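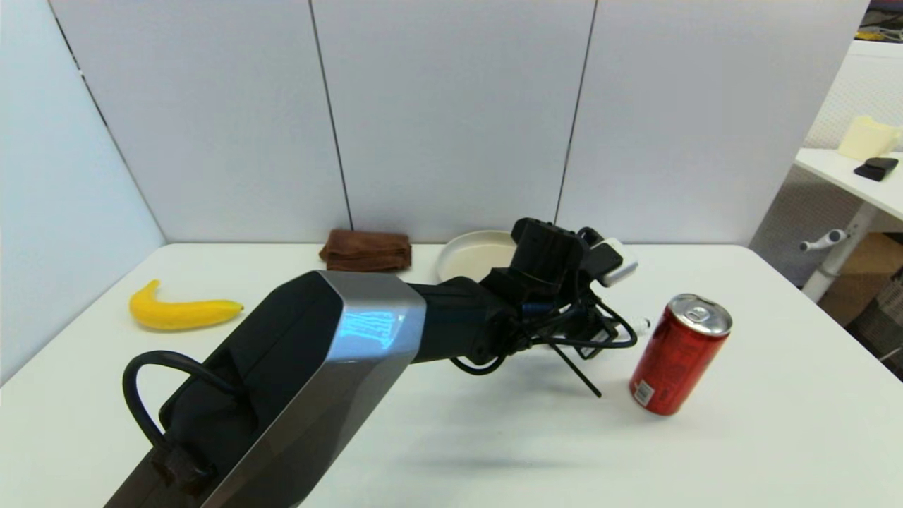

Wednesday, late

Day 5 with the Besson arm on trial. The brochure says "unbox to first pick in 48 minutes." I suppose that depends on when you start the clock. I started mine after lunch on Monday and stopped it this morning.

Nerys Llewellyn phoned from Zuldale at 9 to ask how we were getting on. She sells the things, so she is cheerful by contract. I told her the arm moves beautifully, and that I could live without so much black cable hanging off the wrist. She said there's a cable sleeve. The cable sleeve is extra. So is the Momia software after the first month, and so, I gather, is talking to anyone who understands it.

Today's list was the kitchen set: soda can, plate, towel, toy banana. I'm fondest of the banana. It never rolls far and it doesn't dent, and I can't say the same for the can.

The price is $3,920, and I keep doing the sum against the Toltano kit, which costs less and comes with a manual in one language. On the other hand the Toltano whines like a dentist's drill, and I share a room with this.

Wrote 19 notes for the review, most of them rude. Must soften before Friday. Must also be fair: the shell is handsome, the blue glow is quite soothing at this hour, and it hasn't once asked me how I'd rate my experience.

Bed. Towel folding tomorrow.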